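Stollach Garment Wear Log

Version 2
Maintainer: Ravindran Palaniappan
Format: comma-separated text, UTF-8, one header row per file

Summary

Stollach is a table of wear and laundering records for everyday cotton clothing. Each row describes one inspection of one garment. The table holds 2,000 inspections of 200 garments, all taken from regular household use in Jerkdale and Sustthorpe. It was put together to support work on how seams, ribbing and dyed cotton age under home washing, and to give repair shops a common set of terms for what they see on the bench.

Version 1 was kept as a spreadsheet with free-text notes. Version 2 moves the notes into coded fields and keeps the original wording in a separate column.

Contents

garments.csv: one row per garment, with fiber content, construction and color
inspections.csv: one row per inspection, with wear scores and wash count
codes.csv: all code values used in the other two files, with definitions
notes.csv: original inspector notes, keyed by inspection_id
CHANGES: list of corrections since version 1

Fields in garments.csv

garment_id: four-digit string, zero padded. Do not read as an integer.
site: J for Jerkdale, S for Sustthorpe.
type: see codes.csv. Shirts with and without a placket have separate codes.
fiber: percent cotton, taken from the care label. Blank if the label was missing or could not be read.
knit_woven: K or W. Garments that combine both are coded by the body fabric.
rib: Y if the garment has a ribbed collar, cuff or hem, otherwise N.
seam_main: stitch type of the longest seam.
thread_match: 0 for contrasting thread, 1 for thread near the body color.
color_family: coded against the Namboodiri card, in daylight, before the first logged wash.

Fields in inspections.csv

inspection_id: unique across both sites.
garment_id: joins to garments.csv.
wash_n: number of washes logged since intake. Washes before intake are unknown and are not estimated.
temp_c: wash temperature in Celsius. Tested values are 30 and higher. Cold cycles with no stated temperature are coded C.
dry: L for line, T for tumble, F for flat.
pill: pilling score, 0 to 5.
fade: fading score, 0 to 5, judged against the Namboodiri card.
rib_curl: 0 to 3. Blank where rib is N.
seam_pucker: 0 to 3, worst seam on the garment.
hole: 0 or 1. Pinholes count as 1.
inspector: letter code.

Missing values are blank. The string NA does not appear in any file. A zero is always a real score.

Collection

Households kept a wash card on or near the machine and marked each load. Garments were handed in for inspection on Wednesday and returned the same evening. Inspection took place on a gray table under a daylight lamp, with the garment turned right side out, then inside out. Ironed garments were left to relax before seams were scored.

Each inspector trained on a reference set of worn shirts before scoring. The reference set is stored at Sustthorpe and can be viewed on request.

Scoring notes

Pilling is scored on the body of the garment only. Cuffs and underarms are excluded, as they were scored too unevenly in version 1 to be useful.

Rib curl is scored with the garment laid down and not stretched. A score of 0 means the band lies flat. A score of 1 means the edge lifts but returns under light hand pressure. A score of 2 means the edge rolls back after pressing. A score of 3 means the band has lost its shape along more than half its length.

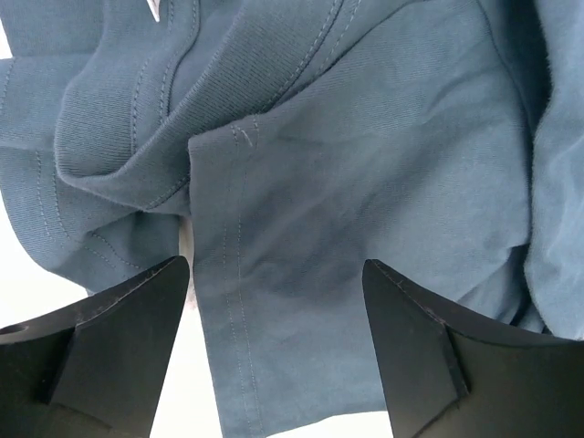 Seam pucker is harder to score on garments with thread_match of 1. Inspectors were told to run a finger along the seam and to tilt the lamp before giving a score. Where two inspectors scored the same garment on the same day, the higher score was kept and the lower one was moved to notes.csv.

Fade scores should not be compared across color families. Dark blues and blacks reach a score of 3 much earlier than pale shades, and the card has wider steps at the dark end.

Known problems

Wash cards from Jerkdale were reprinted in December with the temperature box moved to the back. Many households left it blank after that. These rows have an empty temp_c and were not filled in from earlier cards.

Inspector D scored pilling lower than the others on brushed fabrics. No correction has been applied. Users who need comparable scores should drop these rows or fit an inspector term.

Garments that were lost, given away or cut up for rags stay in the table up to their last inspection. The end_reason code in codes.csv was planned for these cases but is not used in this version.

Fiber percent comes from labels and was not tested in a lab.

Suggested use

The table is suited to comparing wash and drying habits within a garment type, and to teaching repair staff a shared scale. It is a poor basis for ranking makers. Maker names were removed at intake, and the garments were of mixed age when they came in.

When splitting the data for modeling, split by garment_id. Splitting by row puts inspections of the same garment on both sides.

Loading

Set garment_id, inspection_id and temp_c to text on import. Most spreadsheet programs strip the leading zeros from garment_id, which breaks the join without an error message.

Terms

Free to use and share with credit to the Stollach Garment Wear Log. Changed copies must carry a different name. Corrections go to the maintainer with the inspection_id and the field name in the subject line.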